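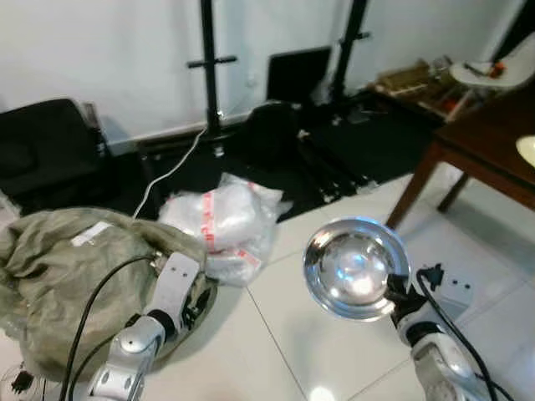

Clivcombe Kitchen Words

A word list of the names people give to the things they cook with, eat from and put away afterward.

What's in it

The list holds 391 entries, gathered over a good many long phone calls and even longer lunches. Each entry has a headword, a plain meaning, the town where we heard it, and (when the speaker was kind enough to give us one) a sentence using it. Bowls take up far more room than we ever planned for! People have strong feelings about which bowl is the mixing bowl, and we have tried to write those feelings down faithfully.

Files

words.csv has the entries, one per line.
speakers.csv has the 113 speakers, with age band and home town only.
notes.txt is Gwenaël Bouvier's running commentary on spelling, and well worth a read if you have an evening free.

Known gaps

Baking is thin, and the Rocha entries lean heavily toward older speakers. The 2 entries marked "unsure" are words we heard once and could never trace again, so please write if your grandmother used either of them.

Changes

In June, Tarcísio Prado went back through every meaning and fixed the plurals, bless him. Version 2 also drops the old region codes in favor of town names.

Use

Free to copy and share, as long as you keep the speakers file with it. Corrections are always welcome.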